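From: Ragnvald Aasen
To: Prulolham residents list
Subject: Re: [prulolham] Lost property from the stairs and the laundry room
Date: 1st January

Hello all, and a good new year to everybody in the building.

I answer to the message from Bundgaard below, and I write a little long so that we do not need to discuss it again in June.

> We have the shelf under the stairs full again. Can we please
> agree how long things stay there before they go? Last time
> somebody threw away a good umbrella after one week and there
> was a bad mood for a month. Also I do not think the shelf is
> the right place, the door to the bicycles does not open fully.
> Bundgaard, 3rd floor

I agree with the point about the door. I measured it, and with the shelf there the opening is 80 centimeters. My bicycle goes through but the double stroller from the ground floor does not.

My proposal is the following. Found things stay for 6 weeks. After this they go to the second-hand store on Grusia Street, which takes clothes and small household things on Tuesdays. Keys, phones and glasses should not be on the shelf at all. Please bring them to me in number 17, and I will write to the list the same evening.

For the umbrella, I think one week was too short, and I am sorry to the owner. I have a spare one if it is still needed.

The shelf can move to the wall beside the dryers. Sarkitz, who did the painting, left 3 brackets in the meter cupboard and they fit our boards. I can put it up on Saturday morning if one person holds the other end. It makes noise for half an hour, not before ten.
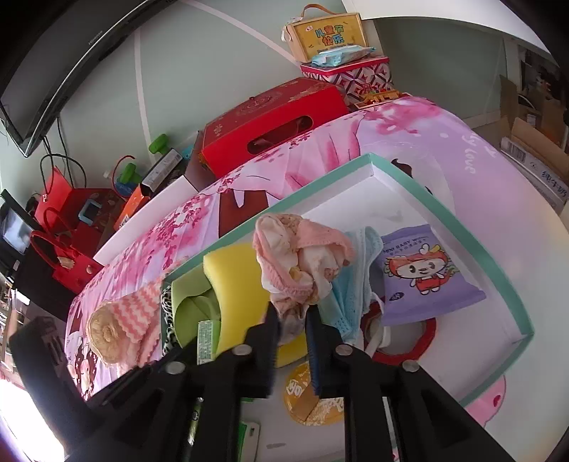 Pink knitted piece, face mask, baby wipes and other small things.

If something is yours, please write to me directly and not to the whole list. Socks without a partner I would like to throw away at once, but I wait for your opinion.

One more thing about the laundry room. The filter in the left dryer must be cleaned after each use. On Sunday it was so full that the machine stopped two times with my sheets inside.

Kind regards,
Ragnvald
Number 17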